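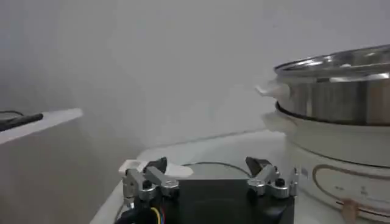 Fault record: gripper does not close evenly on the handle of the cooking pot

Workshop: Midudine shared workshop, bench programme
Project: Sulito (kitchen arm, members' build)
Opened by: Manon Lavoie
Assigned to: Darmawan Wuisan
Opened on: March 9, 2025
Priority: Normal
Status: Resolved, with one item carried forward

Summary of the fault

The Sulito arm is required to take hold of the white side handle of the steel pot, lift the pot clear of the multi-cooker base and set it down on the table to the left. During the evening session the left finger reached the handle before the right finger. The handle was pushed sideways, the pot turned in its base, and the controller stopped the movement with an over-current warning. The same result was obtained on each attempt made that evening. No damage to the pot, the base or the arm was reported.

Equipment concerned

Gripper: two-finger parallel linkage, aluminium plates, black fingertip pads, built by members from the workshop's own drawings.
Controller: Nudik board, firmware as supplied.
Camera: fixed at the wrist, looking along the fingers.
Load: steel pot, empty. The base is to remain unplugged from the mains for all tests under this ticket.

Entry 1, Manon Lavoie

The gripper was opened fully and the arm was brought to the waiting position, with the fingers to the left of the cooker and the right fingertip towards the front of the base. In this position both fingertips are in view of the wrist camera and the gap between them is clear. The fault cannot be judged from the open position alone. I have therefore asked that the closing movement be recorded at the slowest permitted speed and that the pot be left out of the first test.

I also draw attention to the two handles. The handle of the pot sits just above the handle of the base, and both are white. If the wrist is set too low there is a risk that the fingers will take hold of the wrong one, or of both together. Members are asked not to change the height setting until the closing fault has been dealt with, so that the two matters are kept apart.

Entry 2, Darmawan Wuisan

The closing movement was run without a load. The left finger arrived at the centre line first and the right finger followed after a visible delay. With the power off, I moved each finger by hand. The left linkage moved freely. The right linkage was stiff over the last part of its travel and did not return fully when released.

The following were checked and found to be in order:

Supply voltage at the Nudik board, at rest and under load.
Seating of the connector on the coloured wires at the gripper housing.
Routing of the black cable at the side of the gripper, which does not pull on the body when the wrist turns.
Fixing of both fingertip pads.

The fault is accordingly taken to be mechanical. The current limit was not raised. I would ask that it should not be raised by anyone else while the ticket is open.

Entry 3, Jocelyn Marchand

I removed the right finger assembly at Darmawan Wuisan's request. One pivot screw had been tightened beyond the mark given in the build notes, and the washer beneath it had been pressed into the face of the plate. The washer on the neighbouring pivot was missing. The build notes call for 2 washers at each of these pivots, and the drawing held in the workshop folder shows only one. The drawing is the older document and should have been withdrawn in May of last year.

The plate was dressed flat with a fine file and cleaned. New washers were taken from the Caron fastener box. The screws were refitted with thread-locking fluid and tightened until side play was removed, then turned back slightly until the finger dropped under its own weight. The same setting was then applied to the left side.

Entry 4, Darmawan Wuisan

After reassembly the closing movement was run again without a load. Both fingers met at the centre line together. The zero position was stored again on the controller, as it had been lost when the finger was removed.

The pot was then returned to the base and the full movement was run 7 times. The handle was taken squarely each time and no over-current warning was shown. On 2 of these runs the pot swung slightly as it left the base. I attribute this to the lifting speed, which has been reduced in the settings file.

Entry 5, Thérèse Girard

I have reviewed the entries above on behalf of the bench programme. The repair is accepted. The older drawing has been taken out of the folder and the current build notes put in its place.

The height of the wrist in relation to the two handles has not been examined under this ticket and is carried forward to a separate one, assigned to Tanner Girard. Until that work is signed off, the arm may be used with the empty pot only, with a member at the stop button throughout. Food and water are not to be placed in the pot.

Closed by: Thérèse Girard
Parts used: washers, thread-locking fluid
Follow-up: wrist height and choice of handle, Tanner Girard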